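News | Automation & Handling

Sernthorpe, March 15, 2026

Fodura has completed a comparison of 2 grippers for mixed-item bin picking at its Sernthorpe test facility. The fingered gripper supplied by Stelmakh and a suction unit from Prendell each made 540 attempted picks from an open bin, under the same controller settings.

The Stelmakh gripper performed better on fabric and irregular shapes. The Prendell unit was quicker on flat-sided boxes.

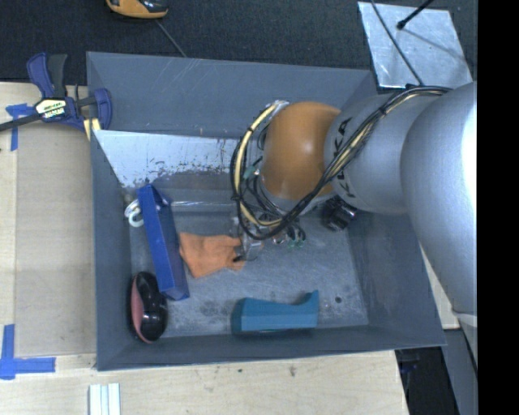 A second series, with 60 further items and a revised cable routing, will begin in August. Fodura will publish the full results on completion and will supply the test procedure to integrators on written request.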